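Hinden library reopens its back room, and yes, there will be soup

By Refilwe Kekana
March 2, 2025

If you've walked past the Hinden branch library lately and wondered about all the hammering, I have good news. The back room is open again! I went over for the first open house, ate two slices of lemon cake before I talked to a single person, and came home with a library card I should have gotten years ago.

The room had been shut since a pipe let go over the old map shelves. Most of the maps had already moved upstairs, but the carpet was a goner, and so were a lot of the large-print mysteries (my aunt is still upset about those). Over 3000 books went into storage while the floor was redone. They're coming back a few carts at a time, so if you can't find what you want, ask at the desk before you give up.

Yolandi Khumalo, the branch manager, walked me through what's new. There are long tables by the windows, outlets you can reach without crawling, and a quiet corner with a door that closes. "People asked for the door more than anything else," she told me. I believe it. I've tried to do my taxes in there during story time.

The money came in two parts. The town put in $1000 for shelving, and the Okafor hardware store matched it with another $1000 in paint and lumber. The new floor was covered by insurance, after what Khumalo called "a whole lot of phone calls."

She also wants the room to be used in the evenings, and the spring list of talks and classes is already pinned up by the door. I counted 8 on it. Érica Paiva is doing one on fixing zippers, which I plan to sit in the front row for. There's a beginner chess night, a seed swap, and a talk on science and technology for anyone in middle school or up.

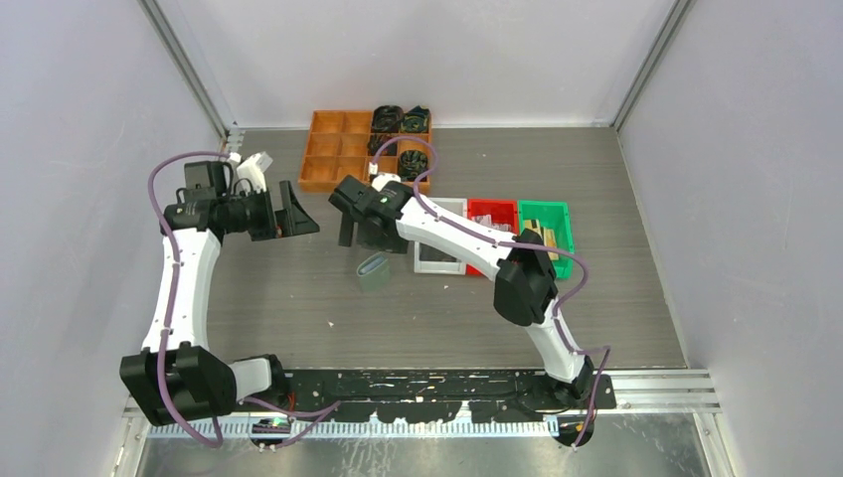

Two robot arms over a wood-grain work surface. 

Everything on the list is free, but a few of the classes are small and you'll want to put your name down. The sign-up sheet is on a clipboard at the front desk - bring your own pen, the one on the string was dead when I tried it.

As for the soup, that's Lungile Mathebula's doing. She'll have a pot going on Thursday evenings through the end of March, starting at half past five, and you're welcome to bring bread. Bowls stay in the back room, please, away from the books. Last week's trial run was lentil and I hear it went fast.

The back room keeps the same hours as the rest of the branch, with late closing on Thursdays. Parking is behind the building, and the side door is the one with the ramp.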